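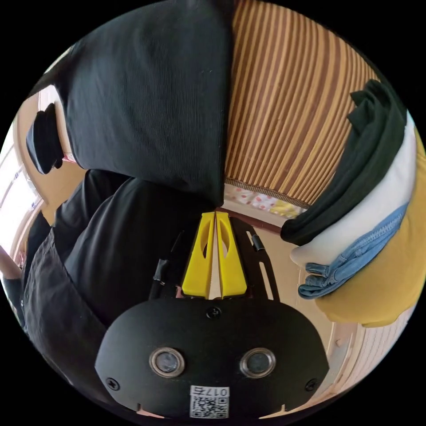

Handheld grippers: the house rules, second pass

Short version for people who are on their way out the door. The old sheet was written for benches and cardboard boxes. We are now in real rooms with real clothes piled up in them, and half of the old sheet does not apply. Florin Radu rewrote it, Anca Vasiliu cut it down by a third, I'm cutting it again to fit the newsletter. Full text is on the Pascu share, same folder as before.

Comes into force in December. If you are halfway through a batch, finish on the old sheet and say so in the log. Do not mix.

What changed for clothing rooms

Fingers first. Close them all the way before you start and look at the gap. Even top to bottom, fine. If one plate leans, stop and reseat it. The bright yellow plates are the current set. Any other color goes back in the Gollik box with a note on it, please, a note, not just back in the box.

Screws on the rear housing. Finger check, then driver check if anything moves. No threadlock. We had a long argument about threadlock and the answer is no.

Lenses. Wipe both, same cloth, before every session. Fabric lint is worse than dust and gets everywhere. One clean lens and one smeared one is a rejected session, no appeal. Gijs Van Leeuwen does the rejecting so take it up with him.

Sticker stays readable. The code on the housing is how we tie a recording to a unit. Don't cover it, don't tape over it, don't peel it because it is curling. If it's curling tell Irnus and they'll print a new one.

Fabric handling

This is the part people asked for.

One garment per pick. If two come up together, put both down and start the pick over. Don't shake the second one off. The shake looks like a skill and we don't want it learned as one.

Pinch at a fold or an edge where you can. Flat middle of a sweater is a bad pick and the fuzzy knits pull. Denim: keep off zippers and rivets, the finger tips chip. Grigore Zamfir has a tray of chipped ones if you want to be convinced.

Hanging stuff. Lift off, don't yank. If the item doesn't come free on the second try leave it and log it as "held". Curtains and anything fixed to the wall are out of bounds, whatever the task card says. The card is wrong, we know, the card gets fixed in the next print.

Dark on dark is allowed now. The old rule said to keep dark garments apart from each other. Dropped. People own a lot of black clothes and the data should have it. Just go slower.

Mixed piles also fine. Do not tidy the pile before you start. Don't sort by color either, somebody did this for a whole afternoon and it was lovely and useless.

People near the gripper

Anyone standing within reach signs the room sheet. This includes whoever is just there to chat. Long sleeves or bare arms, both OK, no dangling bracelets or lanyards. Hands stay away from the fingers while they're closing. The force is low but a pinch is a pinch.

Wide lenses see much more than you think they do, so assume that everyone in the room is in the recording, and beside you counts as in the room. Consent before you switch on, not after. A yes from last month does not carry over to a new address.

Windows: leave daylight as it is. You don't have to draw anything. But if the street or a neighbor's place shows clearly through the glass, note it, and the blur step will pick it up.

Logging

Four fields, thats it. Unit, room, start time, held items. The old form had 12 fields and most of them came back blank or with a dash in them, so they're gone. Paper or tablet, either.

Numbers, for those who like them. Last review covered 3533 picks. 276 of them went out, mostly for lint on a lens or two garments in one pick. 83 went out for missing consent sheets, and this is the figure we want at zero by the next issue. Those were good picks. We deleted them anyway, and will again.

Still open

Socks. Pairs count as one garment or two? Florin says one if they're balled. Anca says two always. Until settled, skip socks.

Storage bags for the units. The Itinon ones are too narrow for the rear housing and people are forcing them. Please dont. Wrap it in a towel for now.

Wrist breaks. The draft says ten minutes each hour. Gheorghița Tudose wants it shorter and more often, and she has done more sessions than the rest of us together, so it will probably go her way. Take them meanwhile.

Comments on the full text to Anca before the end of the month, in the file itself, with your name on them. Unsigned ones get skipped. New sheets are in the tray by the door from 8 in the morning, take one for each unit and bin the old one.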